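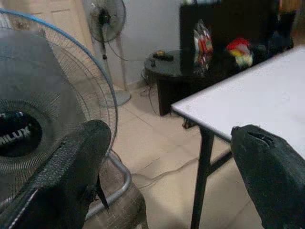 Drenstead Secondary College Robotics Club
Minutes of the Ordinary Meeting held July 16, 2019
Venue: Room 204, Takine Building

Chair: Teun Van Rooij
Minutes: Club Secretary
Attendance: as per the sign-on sheet. Apologies were received from the Year 9 programming group, who were on excursion.

The Chair opened the meeting at 3.35 pm.

1. Minutes of the previous meeting

The minutes of the previous meeting were taken as read. One correction was made: the gearbox order under item 4 should have been recorded as placed, not pending. With that correction the minutes were accepted.

2. Matters arising

2.1 The key to the parts cupboard has been returned to the front office. Students are to sign for it under the club's name and not their own.

2.2 The letter to Yeo regarding replacement finger pads has been sent. No reply had been received at the time of the meeting.

3. Household Task project

3.1 The mechanical group reported on the two-finger gripper. The wrist camera bracket has been reprinted with a longer slot so that both fingertips remain in view when the gripper is open. The group is satisfied with the new angle and asked that the bracket not be altered again before the Tostbridge entry is lodged.

3.2 The group tabled its work on moving between furniture in an ordinary room. Discussion centred on standing fans. The wire grille is thin and the camera sees through it to the blades and to whatever is behind, and the software group has found that the depth estimate is unreliable at close range. It was suggested that the rim be used to fit a circle and that everything inside the circle be treated as solid. The software group will try this on the stored recordings first.

3.3 Loose cables on tiled floors were discussed at some length. Members agreed that black cables show up well enough against beige tile, and that a thin gray cable is the harder case. A motion that cables be marked by hand in the training set for this term was put and carried.

3.4 A question was raised on table legs. The present planner treats a table as a flat top only and takes no account of legs or crossbars under it. The software group acknowledged the fault and will add a keep-out volume below each table top. Until that is done, the arm is not to be driven under any table.

3.5 The Chair reminded members that any fan within reach of the arm must be switched off and unplugged at the wall before the arm is powered. This applies at school and in members' homes. The rule is to be added to the safety sheet.

4. Tostbridge Student Robotics Challenge

4.1 The entry form, signed by the school, is to be lodged by the Chair. The written report has a limit of 2000 words, excluding captions and references. The present draft is over the limit and the section on motor selection will be shortened.

4.2 The rules permit one team of up to six students. As more than six have asked to attend, selection will be by attendance record and completion of the safety sheet. Two members spoke against the use of attendance alone — both have clashes with music rehearsals — and the Chair agreed to take rehearsals into account.

4.3 The final is in December, after senior exams. Travel arrangements were held over.

5. Finance

5.1 The school grant of $1000 has been credited to the club account. The meeting approved purchase of a spare servo and a second emergency stop button from the grant.

5.2 The subscription remains at $35 per student for the year. Families who would prefer to pay by the term may arrange this through the office.

6. General business

6.1 Recordings are to be saved to the club drive on the day they are made, in a folder labelled with the room and the group. Several folders from last term carry no label and will be sorted by the software group.

6.2 The junior members asked whether they might drive the arm. It was agreed that they may do so at reduced speed with a senior member at the stop button.

6.3 The battery charger is making a noise. Not to be used until checked by the technology staff.

Action items

Circle fit for fan grilles, trial on stored recordings — software group
Keep-out volume below table tops — software group
Fan rule added to safety sheet — Secretary
Report draft cut to length — all section authors
Tostbridge entry form — T. Van Rooij
Follow-up to Yeo on finger pads — mechanical group

The meeting closed at 4.40 pm. The date of the next meeting will be posted on the club noticeboard.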